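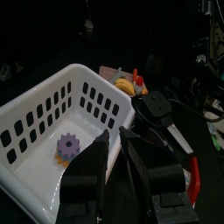 かごの中に「入った」とは何か

規則を書く仕事をしていると、人から気の毒がられることがある。機械を動かす人は動く機械を見せればいいし、学習をやる人は曲線を見せればいい。規則を書く人間が見せられるのは、改訂履歴だけである。しかも改訂履歴というのは、過去の自分がどれほど日本語に不自由だったかの一覧表で、客に見せたいものではない。

私が関わっているのは、卓上でロボットアームに物をつかませ、移させ、しまわせる作業の手順書だ。社内では Pinstead と呼んでいる。名前の由来は誰に聞いても違う答えが返ってくるので、調べるのをやめた。初版は二ページだった。今は章立てがあり、附属書があり、附属書に対する正誤表がある。正誤表にも誤りが一つある。

最初にもめたのは、安全距離でも非常停止でもなく、「入った」という動詞だった。

洗濯かごの底に紫の歯車が寝ていて、その下から橙がかった黄色い歯車の歯がのぞいている。両方ともおもちゃで、両方とも確かにかごの中にある。では「歯車をかごに入れる」という課題として合格か。ほとんどの人は合格と言う。私もそう思う。ところが評価者の一人が、重なっているのは「置いた」であって「収納した」とは言えないと主張した。別の一人は、かごの中で重ねるなと言うなら洗濯物はどうするのだと言い返した。洗濯物を重ねずに入れる方法は、私も知らない。

会議は長引き、最後には「対象物の全体が容器の上縁より内側かつ下方にあること。対象物どうしの接触および重なりは、課題文に別段の定めがない限り問わない」という文ができた。読み返すたびに、税務署から届いた封筒を開けるような気持ちになる。だが、この文ができてから「入った」でもめたことは一度もない。もめるのは「上縁」になった。縁が丸く巻いているかごでは、上縁とはいちばん高いところか、内側に折り返したところか。

規則は増える。それは規則のせいだけではない

Jelle Hoekstra は規則嫌いである。Vedness でアームの現場を見ている人で、私の書いた手順書をいちばんよく読み、いちばんよく破る。本人の言い分はこうだ。

「守れない規則が一つあると、隣の規則も一緒に腐る」

悔しいが、だいたい合っている。第三版には、作業前に卓上の全物品を一覧に書き出せという項目があった。書いたのは私だ。物品が四つか五つのときに考えた規則で、台所のおもちゃ一式が卓上に来た途端に破綻した。バナナはバナナでいい。細長くて橙色のものは、ある人には人参で、ある人には蛍光ペンだった。赤くて丸いものに至っては、トマト、ふた、ボタン、「赤」と、一覧表に四通りの名前がついた。「赤」と書いた人はいちばん正直だったと思う。

そのうち誰も一覧を書かなくなった。書かなくなっただけならまだよかった。前回の一覧を写すようになったのである。写された一覧には、もう卓上にない木の匙が、九月まで載り続けていた。規則上、あの匙は今もどこかの卓の上にある。

この件で私が学んだことは単純で、規則の手間は、規則を書く人間には見えない。書くほうは一行で済む。守るほうは毎回やる。一行の規則を1,000回の試行に適用すれば、それは1,000回の作業で、しかも書いた人間はその間、次の一行を考えている。だから今の Pinstead には、新しい項目を足すときは提案者が自分の手でそれを100回やってみること、という項目がある。この項目ができてから提案の数は目に見えて減った。私自身の提案も減った。品質管理としてこれほど効いたものはほかにないのだが、成果報告書に「提案が減りました」と書く勇気はまだない。

もっとも、この項目そのものは誰も100回試していない。指摘したのは Jelle で、私はまだ返事をしていない。

背景に関する条項

手順書の中で、いちばん読まれず、いちばん大事だと私が思っているのは背景の条項である。

作業面を暗く、平らに、無地に保つ。これは誰でも賛成する。白いかごは暗い面によく映えるし、紫も黄色もはっきり見える。問題はその外側だ。アームのまわりには必ず、金具やら支柱やらケーブルやら、どの部品の親戚なのか分からないものやらが集まってくる。手首のカメラは持ち主の都合など知らないから、それも律儀に拾う。

初めのころ、私はこれを全部片付けさせようとした。視野に入るものは課題に関係するものだけ、という美しい条文を書いた。美しい条文には、たいてい守る人がいない。機材のそばに機材があるのは、畑に土があるのと同じことで、土をどけろと言われた農家は困る。

それに、片付きすぎた卓上で覚えたことが、よその台所でどれだけ通用するのかという話もある。うちの卓上では洗濯かごの向こうに薄桃色の板があり、その上にバナナがある。普通の家に洗濯かごとバナナが並ぶことはあまりないと言われるが、普通の家を見たことがないのだと思う。我が家では先月、洗濯機の上に長ねぎがあった。理由は家族の誰も知らない。

そこで今の条文は、片付けを求めるのをやめて、変えないことを求めている。ひとまとまりの作業の途中では、背景にあるものを足さない、引かない、動かさない。変えるなら、まとまりの切れ目で変えて、変えたと書く。それだけだ。美しくはないが守れる。雑然としていることと、でたらめであることは別だという、母が聞いたら鼻で笑いそうな理屈を、私は六行かけて書いた。

ケーブルの条項を誰が書くか

Kobe Brouwer は Peeters から来た人で、もとは工場の大きなアームを扱っていた。柵があり、光線の見張りがあり、扉を開ければ止まる世界の人である。初めてうちの卓上を見たとき、彼は黙ってケーブルを指さした。指をさす以外のことはしなかったが、その日の午後、私はケーブルの条項を書いた。

手首まわりの配線は、関節が動けば引っ張られる。輪にして余裕を持たせれば切れにくくなるが、輪は物に引っかかる。余裕は要るが余りは困るという、旅行かばんの荷造りと同じ話になる。数字で決めようとして、機種ごとに表を作り、表がすぐ古くなった。アームの更新より表の更新が遅いので、表のとおりに配線すると、もう存在しない関節の都合に合わせることになる。

結局、条文は動作で書いた。全部の関節を、その作業で使う範囲の端まで、ゆっくり一度動かす。そのとき張る線がないこと、輪が卓上の物に触れないこと。人が目で見る。見た人が名前を書く。Kobe はこれを読んで、工場なら三十ページになる、と言った。ほめられたのか叱られたのか、いまだに判断がつかない。

小さい機械の規則は軽く見られがちだ。おもちゃの歯車をつまんでいるだけだから、という空気がどうしても出る。指を挟んでも大したことはない、と言う人は、まだ挟んだことのない人である。私は挟んだことがある。大したことはなかったが、その後しばらく、大したことはないと自分から言い出す人を信用しなくなった。卓が小さいと人は顔を近づける。工場のアームの前に顔を出す人はいないが、卓上のアームの前にはみな顔を出す。かごの底をのぞき込みたくなるからだ。私もやる。だから、のぞくときは止めてから、という条文は、半分は自分宛てに書いた。

「成功」を数える人を、動かす人から離す

ここからは Situnitz の会合で話して、あまり受けがよくなかった内容である。受けがよくなかったので、もう一度書く。

試行の合否をつける人は、その試行を動かした人と別であるべきだ。それだけの主張に、会場の半分が腕を組んだ。人手がない、時間がない、自分の判定は公平である。三つ目を言う人の判定をこそ、私は別の人に見てもらいたい。

悪意の話をしているつもりはない。朝から同じ歯車を相手にしていると、人は歯車に情が移る。かごの縁に引っかかって半分だけ内側に落ちた歯車を見て、「まあ、気持ちは入っている」と言った人を私は知っている。私である。手順書に気持ちの欄はないので、欄外に書いた。翌週、欄外の書き込みまで集計しようとした人がいて、それはそれで別の条文になった。

別の人がつけると、判定は辛くなる。辛くなれば数字は下がる。数字が下がると、資料を作る人の顔が曇る。この順番はたいへん規則正しく、うちでいちばん再現性の高い現象ではないかと思う。しかし、下がった数字のほうが長持ちする。よそで同じことをやった人から「そちらの数字にならないのですが」と丁寧なメールをもらうことが減るからだ。あの丁寧さほどこたえるものはない。

会合では、判定も機械にやらせればいいという意見も出た。将来はそうなるかもしれない。ただ、機械に判定させるには、結局「入った」とは何かを誰かが書かねばならず、話は上縁に戻る。巻いた縁のいちばん高いところか、内側の折り返しか。質問した人は若く、顔が明るかったので、私は附属書を渡しておいた。

やり直しは何回まで「やり直し」か

まだ決着していない条項のことも書いておく。決着したものだけを並べると、私が有能に見えてしまう。

アームが歯車をつかみそこね、もう一度つかみにいく。これを一回の試行と数えるか、失敗と新しい試行の二つに数えるか。Vedness では、指がいったん開いて対象物から離れたら別の試みとする、という案が有力だった。分かりやすい。ところが、指先で少し押して向きを直し、それからつかむという、たいへん賢そうな動きがこの案では失敗になる。人間が同じことをしたら、器用だとほめられる動きである。

反対に、時間内なら何度やり直しても一回と数える案もある。こちらだと、卓上で延々と空をつかみ続け、終了間際に偶然ひっかけたものが成功になる。人間が同じことをしたら、病院をすすめられる。

私の今の考えは、両方を記録しておいて、どちらで数えたかを数字の隣に必ず書く、というものだ。逃げだと Jelle は言う。逃げだと思う。けれども単位の書いていない数字よりは、逃げ腰の数字のほうがまだましで、少なくとも読んだ人がどこへ逃げたか追いかけることができる。Kobe はこの件に意見を言わず、試行の区切りごとに鳴るベルを買おうと提案した。ベルは買った。鳴らす条件がまだ決まっていないので、鳴らしていない。

手順書は誰に向けて書くか

よくできた手順書は誰が読んでも同じように動ける、と教わった。そのとおりに書こうとすると、文はどんどん長くなり、誰も読まなくなって、全員が同じように勝手に動く。ある意味では目標を達成している。

私は最近、想定する読者を一人に絞っている。来たばかりで、少し疲れていて、昼食を早く食べたい人である。その人が卓の前に立って、かごと板とアームを見て、次に何をすればいいか分かること。分からなければ誰に聞けばいいか分かること。聞かれた人が、面倒くさそうな顔をしても、答えはすること。最後のところは条文にしたかったが、顔についての規定は法務に止められた。

この読者を想定するようになってから、手順書から消えた言葉がいくつかある。「適切に」「必要に応じて」「十分に」。どれも書いた側が考えるのをやめた場所に生える言葉で、抜いてみると、下には必ず穴があいていた。「適切に配置する」の下には、容器の向きを誰も決めていなかったという穴があった。かごの長い側をどちらに向けるか、人によって違い、しかも全員が自分の向きを標準だと信じていた。

今は向きも決まっている。卓に印のテープを貼り、かごの角を合わせる。テープの色でもめたことは、長くなるので書かない。

次の版では、附属書を一つ減らすつもりでいる。減らすためには、どの項目が使われていないかを調べる手順が要り、その手順の案が今のところ三ページある。Jelle には来週見せることになっていて、彼はもう笑っている。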